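September, late, kitchen table

Second day on the gripper comparison and I want to get it written down before I mix up the runs again. We are doing everything in simulation this month. The hardware slot at Zundcombe doesn't open until the report is in, and the report needs numbers from both grippers on the same arm, the same counter, and the same clutter.

The two are the Clider, the linkage gripper we have used since spring, and the Clestura, a plain parallel jaw with flat pads. The controller is Zapata for both. I spent the morning making sure the gains were identical, and they weren't. The Clider profile had an old wrist damping value in it from the drawer tests. I fixed that and threw out everything from yesterday, 138 trials. It hurt a little but they were no good to anyone.

Started over at 10:40. Ran the Clestura first while I was fresh, since I trust it less. It does well on anything with straight sides. On bottles it closes fine and then the thing rolls in the pads as soon as the wrist turns. I tried raising the friction and got numbers that looked wonderful and meant nothing, so I put it back to where it was.

After lunch, the Clider. Same seeds, same start poses, kitchen counter layout. The top-down approach was the one I cared about, because that is where the two should differ most, with a rounded bottle and the purple spray bottle crowding it on one side.

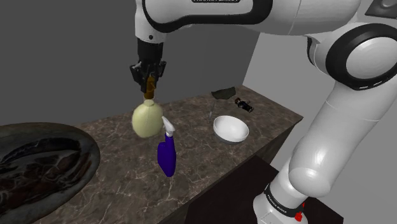
Why use a top-down approach on bottles when a side grasp would hold more of the body?

A side grasp needs clear space next to the bottle for the wrist and the lower part of the arm, and on a crowded counter that space is usually taken. Coming from above uses the least room and lets both grippers start from the same pose, so the comparison stays fair. The cost is a smaller contact area near the neck.

That's more or less what I'm going to put in the methods section. I have rewritten it three times and this one will do.

Collisions are the main trouble with the Clider. The linkages flare when it opens, so it wants more room than the drawing suggests, and a neighbor standing close gets bumped on the way down. I went through the failures one at a time on the slow replay. 22 of them were bumps on the descent, before the fingers had closed on anything. If I open the fingers only as wide as the target needs, most of those ought to go away, but Zapata takes the opening width as a fixed setting for the whole run. I'll have to write a small wrapper that sets it per object. Half a day, probably more, because the config loader caches things and I always forget where.

The view camera is also set too tight. It chops the top of the arm, and when I am trying to judge the elbow during a reach across the counter I end up guessing. I pulled it back for the last batch. It made no difference to the results, obviously, but the replays are easier to read. Left a note in the run folder so I don't wonder later why the early ones look different.

Total for the day, both grippers, 1469 trials. The log has them all under one name because I forgot to change the prefix at lunch, so they will have to be split by start time. I wrote the changeover time on the back of an envelope and then stuck it in the notebook.

First impression, no statistics yet: the Clider holds better once it has hold of something, and the Clestura gets there more often. I expected the first part. The second bothers me because it means the answer will depend on how crowded we make the counter, and the report template wants a single winner in the summary box. I may ask for 2 rows.

I also need to look at the bowl grasps. Both grippers do badly and I think the rim grasp pose is simply wrong, a bit too far in. Checked it by eye and it looked fine, so I want to measure it.

For tomorrow: wrapper for the opening width, split the log, rim pose. Rerun the Clider bottle set with the narrow opening before touching anything else. Leave the friction alone.

Machine is still running the overnight batch and the fan is loud. Closing the study door.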